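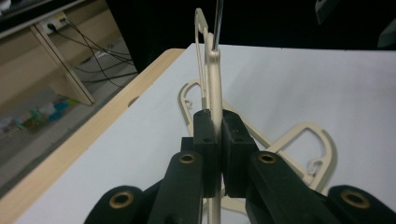

4.2 Hangers, and why people keep putting them off

I had planned to write this section about folding. Folding is what most of the earlier work on household laundry is about, and when I started visiting homes in Praststead I carried a notebook with a whole page ruled up for it. By the end of January that page was nearly blank and the one headed "hangers" had spilled over onto the inside cover. People had a lot to say about hangers! They complained about them, they apologized for them, and two households had stopped speaking about them altogether (a truce, I was told, that dated back to the move).

So this section is about hangers, mostly plastic ones, and about the small job of getting them onto a rod and off again. Figure 3 shows a cream-colored plastic hanger held upright, with its hooked top meeting a thin metal rod and more hangers of the same style lying flat on the table. I kept coming back to that moment in the interviews, the one where the hook and the rod come together, since it is where people told me they lose their patience.

Figure 3. Cream-colored plastic hanger, held upright, its hooked top at a thin dark metal rod.

Let me start with the empties. Every home in the study had a stock of hangers with nothing on them, and where those hangers lived said a good deal about how the rest of the laundry went. In 5 of the 9 homes the empties stayed on the rod, pushed to one end or left wherever the last shirt had come off. In 2 homes they were taken off and stored flat, in a drawer or on a shelf. The other homes did a bit of both, depending on who was doing the putting away and how late it was.

I had guessed that leaving empties on the rod would be the easy way, and I said as much in my first round of notes. The people who did it mostly disagreed with me. An empty hanger on a full rod has to be found, then worked loose from its neighbors, then lifted clear without dragging a blouse down with it. One woman in Karnham told me she would sooner buy a new hanger than dig out an old one, and then showed me the bag of new ones she had bought for exactly that purpose — still sealed, on the closet floor, under a coat that had fallen off its hanger.

Storing them flat has its own trouble, and this is the part I find really interesting. Hangers of one style stack nicely in theory. In practice they get laid down any old way, one over another, and the hooks go wherever they go. You reach for one and you get two. Snædís Hafstein, who did the Karnham visits with me and is far more patient than I am, started asking people to take one hanger off the pile while talking us through it. Nearly everyone began by sliding the top hanger sideways before lifting it. Nobody had been taught this, as far as we could find out, and several people didn't know they were doing it until Snædís asked.

Then comes the rod. A hook only opens one way, so a hanger can go on facing the wall or facing the room, and I would not have believed how strongly people feel about this. The facing-the-wall camp (I am one of them, so read this paragraph with care) say it is a single push, up and over. The facing-the-room camp say they can see what they're doing. Mixed rods turned up wherever two adults shared a closet, and those were the rods where hangers snagged most often while we were watching. We did not set out to measure snagging and I don't want to make too much of it. It did come up in conversation without our asking, usually with some feeling.

Where people hold the hanger matters too. With clothes on it, most people took the hanger by the neck, just under the hook, and let the garment hang. Empty, they grabbed it anywhere: a corner, the bottom bar, the middle. A light plastic hanger held low tips as soon as the hook touches the rod, and then you need a second hand or a second try. My own habit is the second try. I asked Rieger, a retired tailor who let us spend two mornings in his workroom, how he did it, and he gave me a look and said "by the neck, every time, even when it's empty." He hangs his hangers before he hangs his clothes, a row of empties spaced out along the rail, and dresses each one where it is. I have tried this at home and it works very well for shirts and badly for sweaters.

There was one more thing I hadn't expected, to do with matching sets. The Samar household had replaced every hanger they owned with one style, all in one color, and they talked about it the way other people talk about a new kitchen. What had changed, they said, was that the shoulders lined up — no wire ones sagging below, no wide wooden ones shoving the rest along. They also put clothes away sooner. I can't say if the hangers did that or if people who buy matching hangers were always going to put their clothes away. Snædís thinks the second. We went back and forth over it on several long drives and left the question open in the coding, under "set, matching," where it overlaps with the storage codes described in 4.3.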